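Keeping Jala on its feet
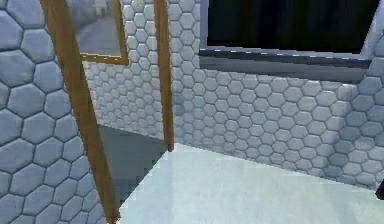 Jala is a two-wheeled delivery robot at Kukov, a parts store in Wirndale, and Valentyna Mykhailiuk has looked after it for 5 years. Most of her work now starts in a simulator. Before a new route goes live she drives it on screen, through rooms built to be awkward: walls of grey hexagonal tiles that look much alike near or far, a pair of slim wooden posts with a narrow gap between them, a pale, glossy floor. If the position estimate drifts in there, she resets the camera settings and runs it again.

The current route took 718 runs, nearly all of them overnight. "I let it go at six and read the log with my tea," she says.

The rest is done with a hex key. Every August the wheels come off, the bearings are cleaned and the camera bracket is checked for play. Yoga Ismail, who shares the job, once traced a week of missed turns to one loose screw on that bracket.

A replacement bracket costs almost £680 fitted. They keep a spare on the shelf, next to the charger.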